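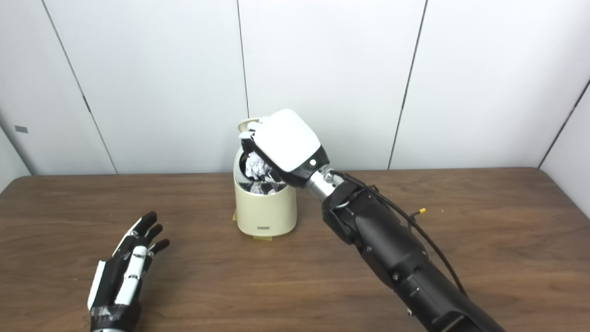

Printing a client's logo on dark kraft — worth the fight?

tamped_down
I do brand work for small food firms and I'm stuck on one called Atwood. Their mark is a thin cream line drawing, and they want it on unbleached brown boxes. The cream they like is close to that little bin against the brown of the table, so on screen it stands out well enough. On the first printed samples the lines sank into the board and went a muddy tan. The client blames the logo. I blame the ink. Has anyone got a light colour to hold on kraft without paying for foil?

gluepot41
You need a white base under it. Two passes, cream on top. Any box printer will quote for it, but ask for a proof on the real board. A proof on white stock tells you nothing about this.

Second thing, how thin are the lines? If they are hairlines the two passes will never sit on top of each other and you'll get a white edge down one side.

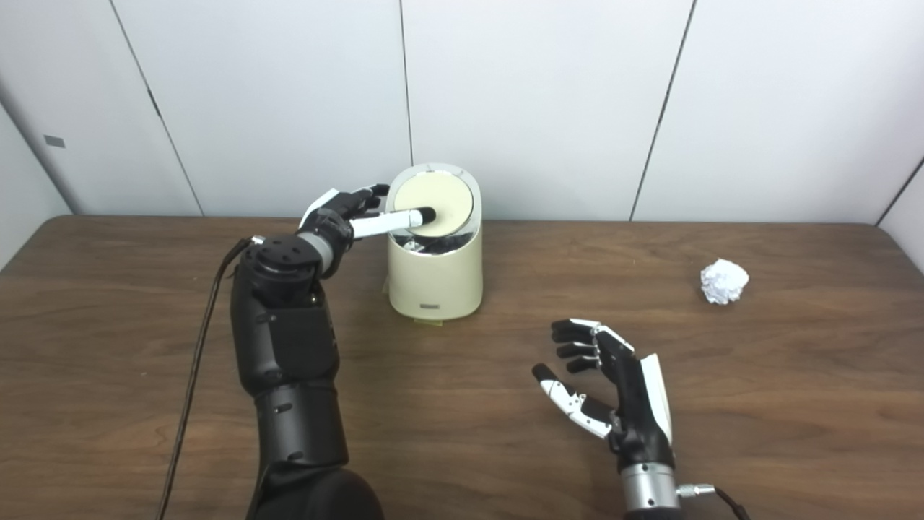 We had the same trouble on the Tamevwood boxes and ended up drawing a heavier version of the mark for packaging only. The client signed it off without much talk.

serif_or_bust
I disagree with having two versions. You start with a packaging one, then someone wants one for vans, and after a year there are four files called final. If the mark doesn't work on the box, and boxes are what the firm sells in, then the mark is wrong and should be fixed once.

gluepot41
That's fine if there's money to redo everything. Most small clients have signs and labels already.

tamped_down
They have 2202 printed labels left and won't bin them, so a full redraw is out for now. The lines are thin, yes. What I've put to them so far:

1. Keep the current mark on labels and the website.

2. Draw a heavier cut for kraft, with the small leaf taken out.

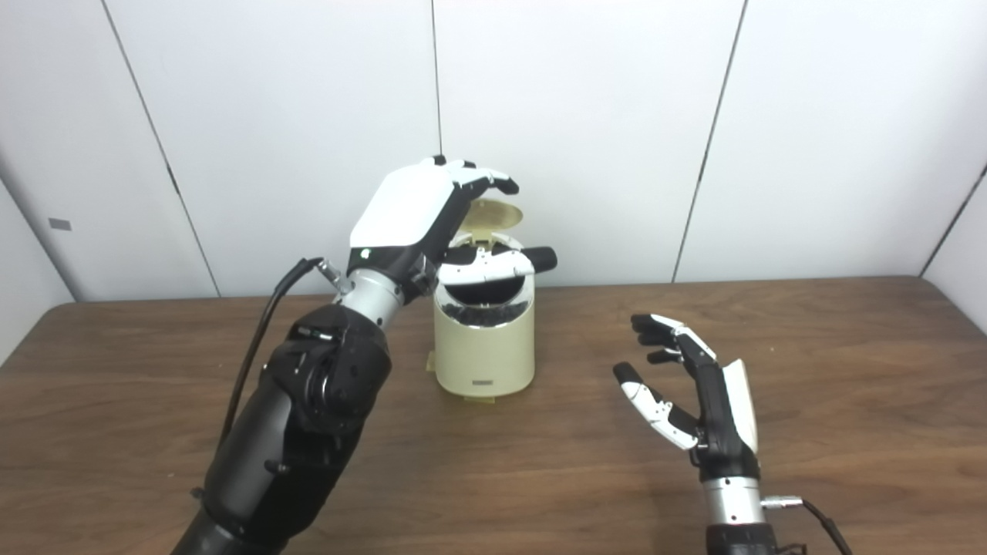 3. Drop cream on the boxes and print in one dark colour.

They hate number three. I like it best.

Gendine
Number three, every time. Dark brown or black on kraft is cheap and sharp and it looks as if you meant it. The cream is a screen colour, and people get attached to it because that's where they first saw it.

serif_or_bust
Agree with Gendine on the colour. Still don't agree with the heavier cut.

nook_and_co
Steinarsdóttir used to sell a water-based opaque white that went down in one pass. Not sure if they still do. We ran it on a batch of 40 and lost 25 to scuffing, so I wouldn't put it on anything that gets stacked. 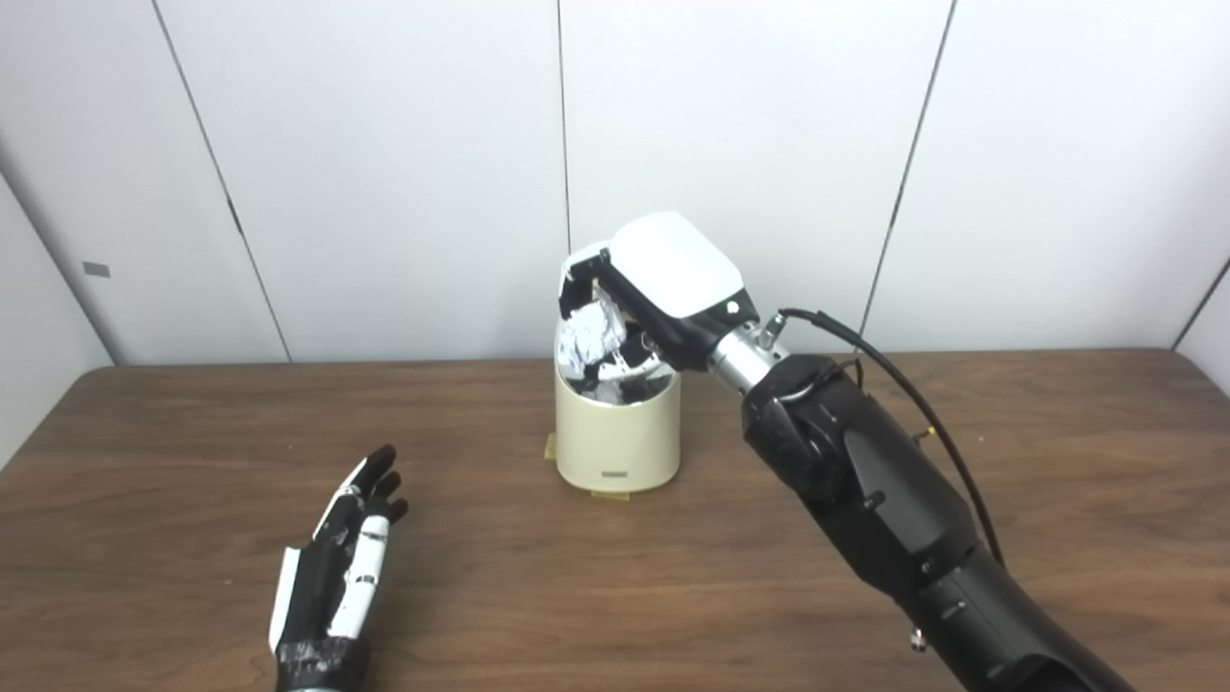
Foil ball held at the mouth of the cream bin

tamped_down
Scuffing rules it out, these go on pallets. I'm sending them a black sample and a two-pass sample on the same board and they can choose with both in their hands. Should have them by Sunday.

gluepot41
Look at them in daylight as well. Shop lights make cream look yellower than it is.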